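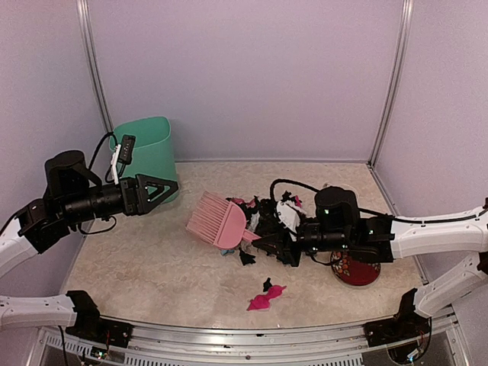

Mint-green bin, marbled tabletop.

Thread on moving a cat from dry food to wet. Mine is 17 and has had biscuits all her life, so it went slowly. 1/11

The vet in Promton wanted more water in her. Her kidney numbers had crept up at the February check and she has never been much of a drinker. Wet food was the first thing to try. 2/11

Old diet: Mameo senior biscuits, left down all day. New diet: pouches, four small meals. First job was to stop leaving the biscuits down. I did that for a week before any wet food went near her. 3/11

She complained at 5 am for three days and then got used to set times. 4/11

After that, one teaspoon of wet on a separate saucer next to the biscuits. Not mixed in. I tried mixing with a previous cat and he went off both. 5/11

Flavours: fish was licked and left. Chicken in jelly, she ate the jelly. Chicken pâté with a spoon of warm water stirred through got eaten on the second go, so I stuck with that. 6/11

On cost. Her biscuits were 560 a month in our money here in Jotudberg. Wet is more, and I haven't had a full month on it yet to give a proper figure. Big trays are cheaper than pouches but she won't touch one that's been in the fridge overnight. 7/11

Please don't try to starve a cat into it. A cat that stops eating can get a bad liver very quickly. If yours goes a whole day without food, give the old food back and ring the vet. 8/11

I weigh her on Sunday-lunch kitchen scales with a tray on top. She dropped a bit in the first fortnight and the vet said fine, but to ring if she lost 200 g. She hasn't. 9/11

Where we are on 14/02/2026: three wet meals and a few biscuits at bedtime. Litter tray clumps are bigger, so more is going through her. Bloods get repeated at the end of the month. 10/11

Nông, the younger one, was never meant to be part of this and now shouts for pâté as well. He gets his in the hall with the door shut or he clears her bowl. Will add the blood results here when I have them. 11/11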